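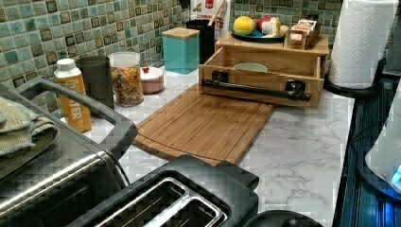

Counter Storage FAQ
By Colleen Sawatzky
June
3 min read

We use cookies to remember your settings. By staying on this page you accept them.

These are the questions that come in most often after the counter storage workshop at Kincaid. The answers assume an ordinary home kitchen with limited cabinet space and a toaster that gets used every morning.

What should stay on the counter?

Anything you use daily. For most households that means the toaster, a utensil holder, paper towels and a cutting board. Things you use once a week can go in a cabinet if you have one free. If you don't, put them at the back against the wall and keep the front edge clear for working.

Is it all right to keep dry pasta in a glass jar?

Yes. Use a jar with a lid that closes well and keep it out of direct sun. Wash and fully dry the jar before you refill it. Don't pour new pasta on top of old. Cut the cooking time off the package and tape it to the underside of the lid.

Can I put towels on top of the toaster oven?

No. Keep them on a hook or a rail. The same goes for bread bags, mail and cookbooks. A toaster oven also needs open space around it, and the manual will say how much.

Where does the cereal go?

Upright, behind shorter things, so you can read the box. Tall at the back and short in front works for canisters too.

How do I take care of a wooden or bamboo surface?

Wipe it with a damp cloth and a little dish soap, then dry it right away. Rub in food-grade mineral oil when the surface starts to look dull, and leave it overnight. Go with the grain. Never put a board in the dishwasher or leave it standing in the sink.

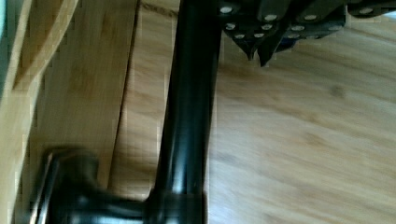 Light wood with diagonal grain and a few darker knots.

Do I need a board with a groove?

It helps with tomatoes, melon and roasts. For bread and onions it makes no difference. If you own two boards, use the grooved one for meat and the flat one for everything else. Scrub out the groove with a brush — a sponge tends to skip over it.

Is a wooden organizer with a drawer worth the space?

It can be, if your kitchen is small. The shelf holds a plate of fruit and a caddy for packets, and the drawer takes a bowl. Measure the depth of your counter first, and remember that the drawer has to open. A board lying in front of it will need to be moved now and then.

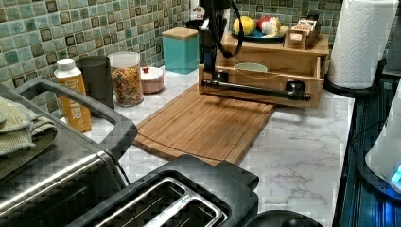 Sidra Talpur writes that she gave up on keeping fruit in a drawer, where she forgot about it until Friday and then threw it out. On a plate on the shelf it gets eaten. She would skip the drawer next time and buy a plain two-level rack.

Should lemons and apples share a plate?

For a few days, yes. For longer than that, put both in the refrigerator, with the apples in their own bag.

How often should I clean behind everything?

Once a month is enough for most people. Pull things forward one section at a time and wipe the tile and grout before you push them back. Small tiles have a lot of grout lines, so use an old toothbrush near the stove.

Get the Kincaid newsletter. Join 2,334 readers.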